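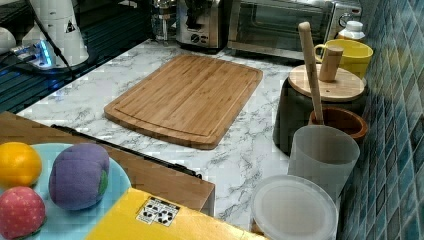 Skarnmont Bamboo Cutting Board with Juice Groove

Home / Kitchen / Boards and Blocks / Skarnmont

In stock at the Wutstead warehouse. Ships in 2 business days.

The Skarnmont is a rectangular bamboo board for daily cutting, carving and serving. It is made by Urumel and sold in Canada through Ragnarsson Kitchen Supply. The board has rounded corners and a shallow juice groove that runs around the edge of the cutting face. The colour is a light honey brown. It will darken a little over the first few months of oiling and then stay much the same.

The board is built up from narrow bamboo strips glued side by side and pressed. The strip lines run the length of the board and are visible on the face. They are part of the construction and are not cracks. Colour varies from strip to strip and from board to board, so two boards ordered together may not match exactly. If you need a matched pair for a rental unit or a display kitchen, put a note on the order and the warehouse will pick them side by side.

Details

Brand: Urumel
Model: Skarnmont, rectangular, with groove
Material: Laminated bamboo
Finish: Food-grade mineral oil, no varnish
Edge: Rounded corners, lightly eased top and bottom
Groove: One side only
Feet: None
Dishwasher: No
Microwave or oven: No
Warranty: 2 years against splitting and delamination in household use

Using the board

Wash it by hand before first use and let it dry standing up. The factory oil is enough to start with, but a second coat at home is a good idea in a dry climate, particularly if the furnace is running.

The grooved side is meant for meat, tomatoes, citrus and anything else that runs. The groove is shallow. It will hold the juice from a resting chicken or a small roast, but a large roast should be carved in a pan or on a deeper carving board. The reverse side is flat and suits bread, herbs and pastry.

There are no rubber feet, so that both sides can be used. On a smooth countertop such as polished stone or laminate, put a damp dishcloth or a piece of shelf liner underneath to stop it sliding. Remove the cloth when you are done. A board left sitting on a wet cloth overnight takes up water on one face and may cup.

Bamboo is harder than many of the woods used for boards. It resists deep scoring, and it is somewhat tougher on a knife edge than maple. Expect to hone a little more often. Serrated knives will mark it, as they will mark any board. Cleavers should not be used for splitting bone on it.

Placement

Most customers leave the board out on the counter. Keep it clear of the sides and back of a toaster oven while the oven is on, and never store it on top of one. Repeated heat dries out the glue lines and is the most common cause of the splits we see in returned boards. The same goes for a kettle that vents steam to one side.

Do not set hot pots on the board. It is not a trivet, and a scorch mark can't be sanded out without going fairly deep.

If counter space is short, stand the board on its long edge against the backsplash, behind the canisters. Leave a small gap at the back for air. Lying flat in a closed cupboard is fine once it is fully dry.

Cleaning and oiling

Use warm water, dish soap and a soft brush or cloth. Run the brush along the groove, where bits collect. Rinse, wipe both sides and stand the board on edge. Do not soak it in the sink.

For onion or garlic smell, rub with coarse salt and half a lemon, leave it for a few minutes and rinse. For beet or berry stains, baking soda and a bit of water will lift most of the colour. Bleach is not recommended.

Oil the board when it begins to look pale or feels rough. Use food-grade mineral oil or a board wax. Olive, canola and other cooking oils go rancid and should not be used. Apply with a paper towel, cover both faces and all four edges, leave overnight and wipe off the extra. A raised grain after the first few washes is normal and can be taken down with 80 grit paper followed by something finer, always sanding with the strips. Oil again after sanding.

Notes on the current batch

Boards shipped from November onward have a slightly softer corner than the earlier run, and the maker's mark has been moved from the face to the underside. Nothing else has changed. The item number is the same, and we do not sort old stock from new.

The minimum for trade and restaurant supply orders is 4000 units direct from Urumel. Smaller trade quantities are handled by Ragnarsson at the case price. Logo engraving is available on the flat side only and adds time to the order. Ask for a proof before you confirm, as engraved boards can't be returned.

Returns and warranty

Unused boards may be returned in the original sleeve for a refund less shipping. Boards that have been washed or cut on are covered by the warranty only. The warranty does not cover knife marks, stains, scorching, dishwasher damage or warping from being left in water. To make a claim, send the order number and clear photos of both faces and the affected edge. We do not usually need the board sent back.

Common queries

The board does not come with a stand, oil or a hanging loop. A hole can be drilled for a hook, but this ends the warranty, and the bare edge of the hole needs to be oiled well or it will take up water.

A version without the groove was made at one time and has been discontinued. There are no plans to bring it back. Customers who want a plain face should use the reverse of this one.

Replacement sleeves are not sold separately.

Goes with

Urumel board oil
Urumel board wax, tin
Skarnmont bench scraper
Ragnarsson cotton dishcloths, natural

Page updated 10/12/2021. Prices shown at checkout are in Canadian dollars and do not include tax.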